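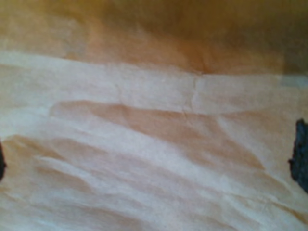

Thyroid & Hormones > Lab results > Ferritin 189, doctor says "fine", still wiped out

netham_girl
18 August 2021
Got my bloodwork back. Ferritin 189, TSH mid-range, vitamin D low. My doctor said "all good" in the tone you use on a dog at the vet. I sleep nine hours and wake up feeling like I moved a piano. Anyone been here?

Bastos
Low D and "all good" in the same breath, lovely. Did they run free T3 and T4, or only TSH? Mine only ever ran TSH until I got annoying about it.

hhiebert
TSH is a decent first screen. If it's mid-range, the rest usually comes back dull. I'd ask about sleep apnea before buying another panel. Nine hours of bad sleep is still bad sleep.

Bastos
Spoken like a man whose TSH is normal.

hhiebert
It is. I had apnea.

Cinzia F.
What did they say to take for the D? I was put on 1000 IU a day last January and felt no different until spring, when everyone feels better anyway.

netham_girl
Same dose. Only TSH, Bastos. And my husband says I don't snore, but he sleeps like a sack of gravel so he's a poor witness.

hhiebert
Ask for the sleep study.

Bastos
Ask for both. You're already in the chair.

netham_girl
Calling the office tomorrow – wish me luck with the hold music.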